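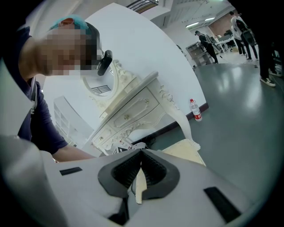

Jelport - handheld gripper team, weekly meeting
October 2020, Vurnstead floor
Notes: Crisanto Layug (typed up quick, send corrections)

1. Last month's minutes
September minutes OK. One fix, the cable order was for Ashby, not us.

2. Jaw sticking, main item
Unit 7 jaw hung half closed twice on Friday, furniture tasks. Trigger released, jaw stayed put. Second time it was on a drawer knob and the operator pulled back before noticing. Drawer came out, landed on the floor. No one hurt, drawer front chipped.
Log shows the open command went out both times. Motor current spiked then cut off, no alarm. So software thought it was open. That is the part we don't like.
Opened the unit up Monday. Rubber padding lifting at one corner and folding into the hinge side. Same batch of pads on 6 other units. Two of those have a corner starting to go, rest look fine so far.
Pads were supposed to be good for 1,000 closes. Unit 7 was at around 20 percent of that. Either bad glue or bad batch, we dont know yet.
Punow says they wipe pads with alcohol between sessions, could be eating the glue. We do it too. Crisanto to check what the supplier says.

Agreed:
- unit 7 out of use, tagged, stays in the cabinet
- other units same batch: look at pads before every session, any lifting = stop
- no alcohol on pads til we hear back
- firmware to beep if jaw position doesn't match command. Ashby to do, wants two weeks, asked for one

3. Stuck jaw, what to do
Not everyone knew. Let go of trigger, don't pull, call out, second person supports the drawer or whatever it is, then power off. Hands out of the jaw till power is off. Goes on the wall sheet.

4. Friday recordings
Keep or toss? Argued a while. Keep, mark as fault, leave out of the main set. Ashby wants a copy of the raw logs.

5. AOB
Floor cables, again. Tape them down at end of setup.
Drawer front to be glued, Vurnstead paying.
Incident form not filed yet, Crisanto by tomorow.

Next meeting same time, pad supplier answer first on the list.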